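Memdale Makers Forum > Robotics > Data collection rules
Thread: Folding protocol – fixed corner order or not?

wattlebird_38
Posted 8 March 2018
I'm tidying up our house rules for two-gripper T-shirt demos before Mahuika goes out to the home collectors. The draft says lay the shirt out, square it up, left tool takes a corner first, then the right.
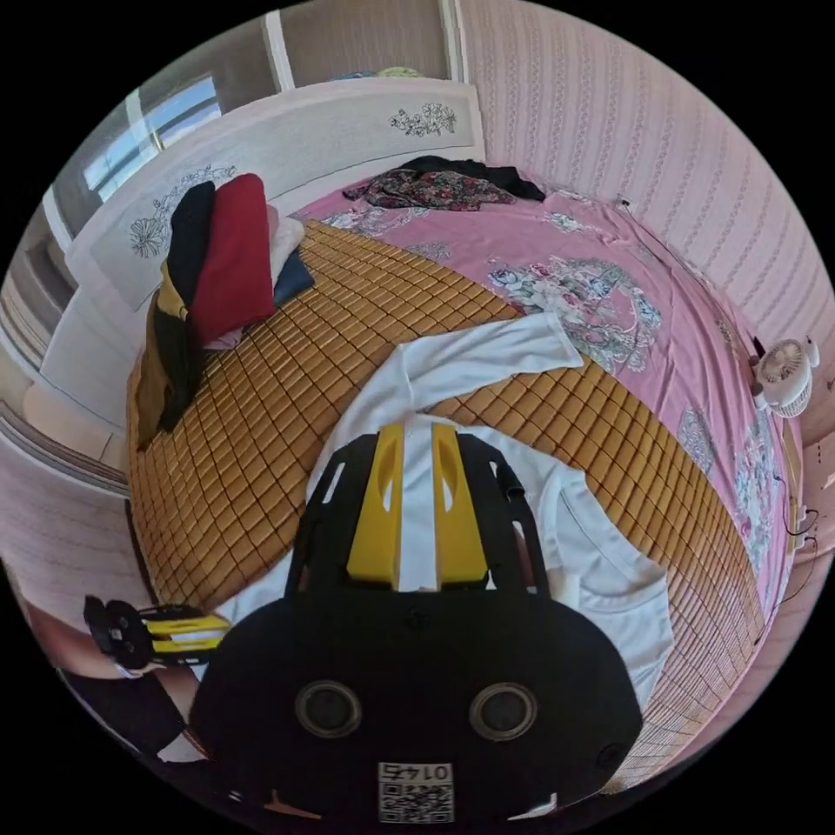

My problem is the corner order. Fadime Ertürk wants it fixed for every demo. I reckon people get stiff and slow when they have to think about it, and we end up training on hesitation.

gumboot_theory
Fixed order, every time. We let people choose on Vurncombe and had to bin 279 episodes where the two hands did different things from one fold to the next. Also put in a line about tension. Both tips on the cloth before anybody pulls. 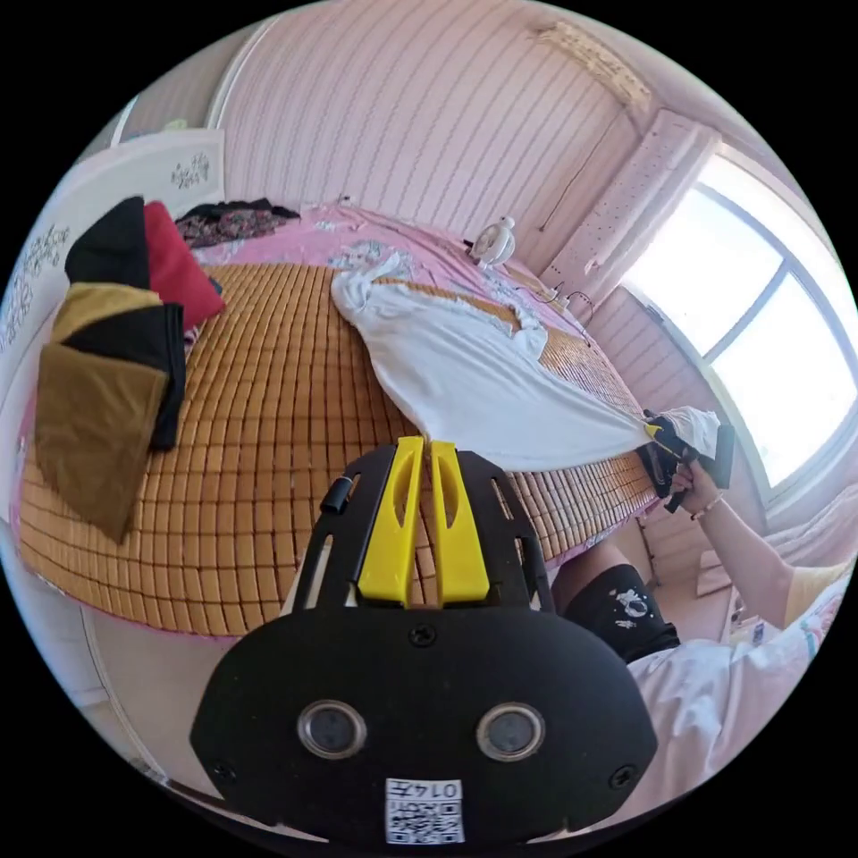

White tee on the bamboo mat, second gripper on the near end.

nilton_ops
Disagree with gumboot. If the policy only ever sees one order it falls over the first time a sleeve lands the wrong way. Our rule is three allowed orders, and the collector notes which one before starting.

On tension, I'd write "pull until the long creases show, then stop". People understand creases. They don't understand newtons. 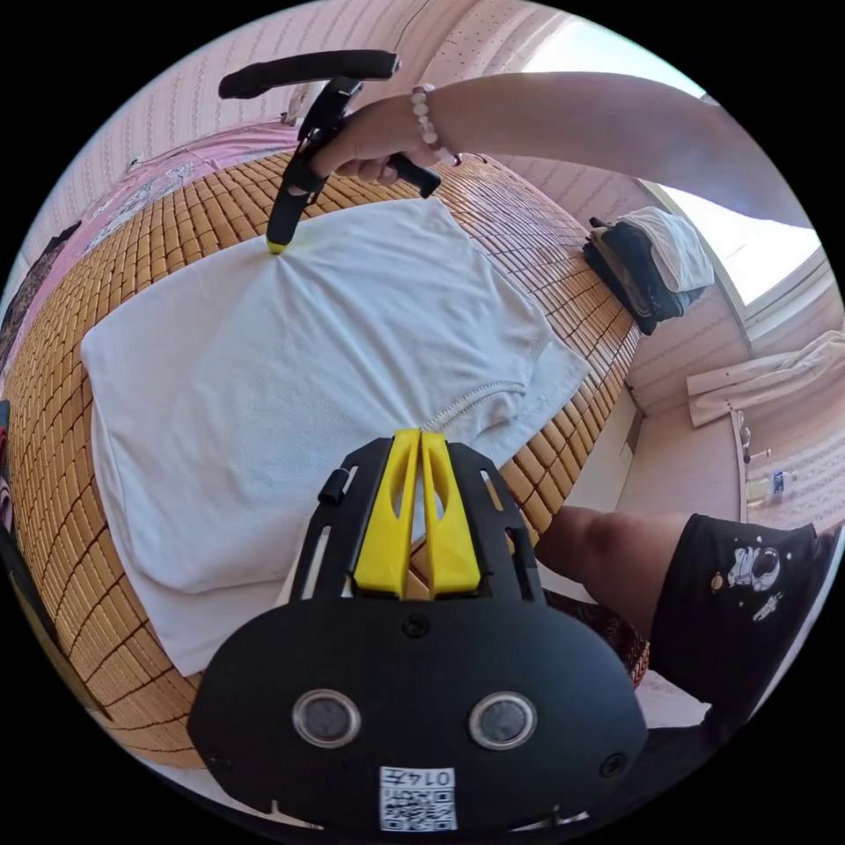
I'd also keep the label on each tool readable and check it against the log at the start of a session. Swapped left and right units cost us more than bad folds did.

gumboot_theory
Three orders is fine if you've got 2000 demos. Most home collectors won't get near that.

wattlebird_38
Fair. Emiliano Lozano suggested a compromise, so here's the revised wording. Shout if you object.

1. Confirm left and right units against the log.
2. Choose one order and keep it for the whole session.
3. If the cloth bunches up, keep recording and recover it. Don't reset by hand.

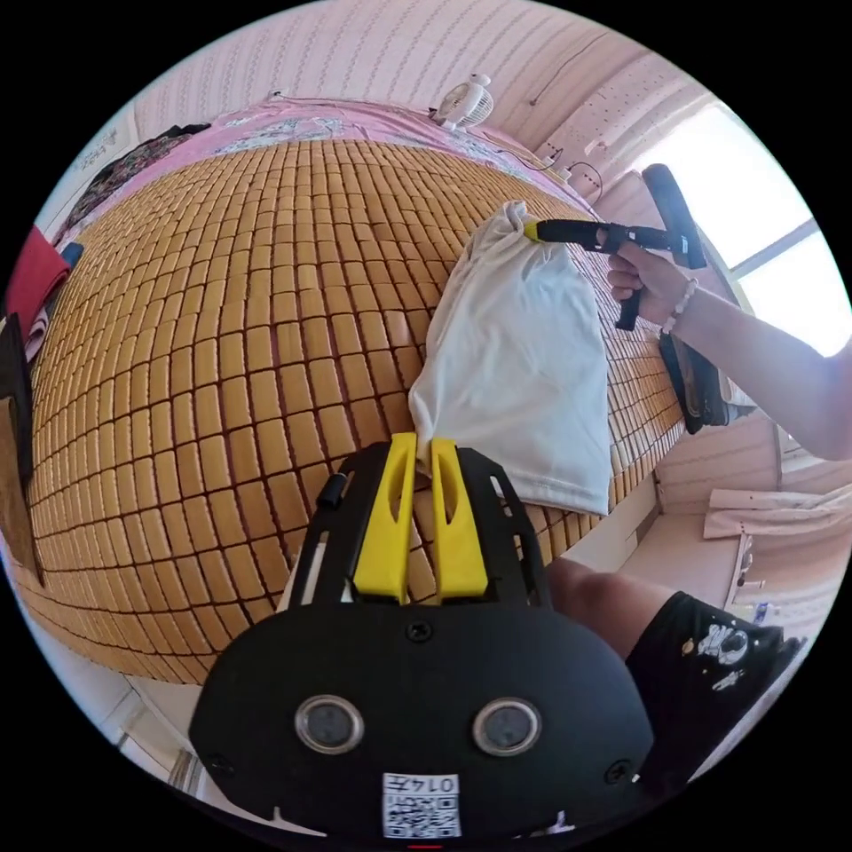 4. Release both tips before lifting either tool away.

nilton_ops
Can live with that. I'd still move 3 to the top.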